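Workshop tips: living with a packing robot on the bench

2020-09-25, by Jiahui Qiu

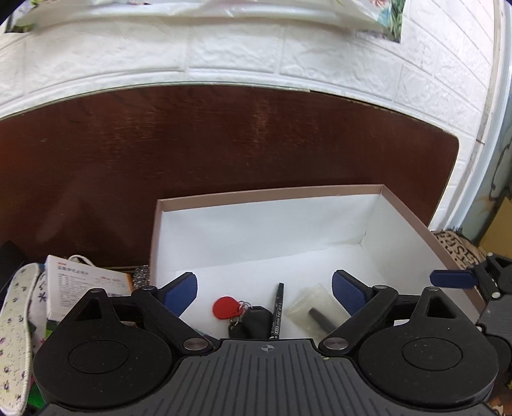 Small goods sorting: key fob, marker and a bagged part in an open box, with the gripper fingers open.

We took on our first robot arm at the Prundberg workshop in July. It sorts small items into boxes, a job that used to take up most of the morning for whoever was on the packing bench. Since then I have been asked by two other workshops what we would do differently, so these are my notes. They apply to a small place with a few benches. A big warehouse will have its own people for this.

Start with the dull items

Give the machine the things that are all the same shape first. We began with boxed goods and left anything on a ring, in a bag or on a cord for later. Key rings swing when they are lifted and thin plastic bags fold over on themselves. People pick these up without thinking, and it takes a while to teach a machine the same thing. Our arm did 200 picks a day in the first week, and a person checked every one.

Keep the clutter, at least at first

My first thought was to clear the bench completely before doing any training picks. The fitter from Etent told us to leave it as it normally is. If you only practise on a bare surface, the arm will struggle the first time somebody leaves a medicine box or a bit of foil next to the job. Move things about between runs. Swap the boxes as well, and use some with a pale inside and some with a dark one.

Look after the finger pads

Wipe the pads at the start of each shift with a damp cloth and let them dry. Do not use spray polish or anything oily. Tape residue is the worst thing for them, so cut tape away from the gripping side of a box. If a pad has gone shiny in the middle it is time to change it. Keep a spare pair in a labelled tub, not loose in the drawer with the drill bits.

Check the pivots for play once a week. Hold the arms lightly and rock them side to side. You are feeling for a click. Fluff from fabric bags and packing paper gets into the joints, and a soft paintbrush will shift most of it. Always switch the machine off at the wall before your hands go anywhere near it.

Boxes

Open boxes are easier than flapped ones. If you must use flaps, fold them right down on the outside and hold them with a clip. Stand the box against something firm so it can't slide away when a finger touches the rim. We had a lot of trouble with boxes creeping across the bench until we put a strip of rubber matting under them. The matting came off a roll meant for kitchen drawers and has lasted well.

Pens and markers roll. Lay them down at a slant across the bottom of the box and they tend to stay put.

What changes for the people

This is the part I get asked about most. Nobody at our place lost hours, but the work is different and it is fair to say so. The person on packing now spends more time checking and less time lifting. That is kinder to the wrists. It is also more boring, and standing still for long periods made two of us stiff in the back. We now swap over every 22 minutes, with a kitchen timer on the shelf. An odd number, but it fits the time it takes to fill a tray.

Let the people who did the job by hand show how it is done. They know which bags split and which labels peel. When Shearer sent someone to set up the second bench, he wanted to work from the stock list. It went much better once he sat beside the packers for an afternoon and watched them.

Write down every stop. We use a cheap notebook with 3 columns: time, item, what you did to clear it. By the end of August we had 535 lines in it, and nearly a third were the same clear bag. We changed to a stiffer bag and the stops dropped off.

Agree early on who is allowed to restart the machine. For us it is whoever is on the bench, and no one else. It stops people leaning across to help.

Noise and breaks

The arm isn't loud, but it is steady, and it wears on you by the afternoon. Turn the radio down before you blame the machine. Stop it at breaks too. Ours used to be left running through lunch and somebody always ended up eating a sandwich with one eye on it.

Costs to expect

Pads, matting, clips, brushes and cloths are the running costs you will notice. The Jidano tubs we keep the spares in stack properly and the lids stay on. Buy more labels than you think you need.

Next month I will write up how we store half-finished trays overnight.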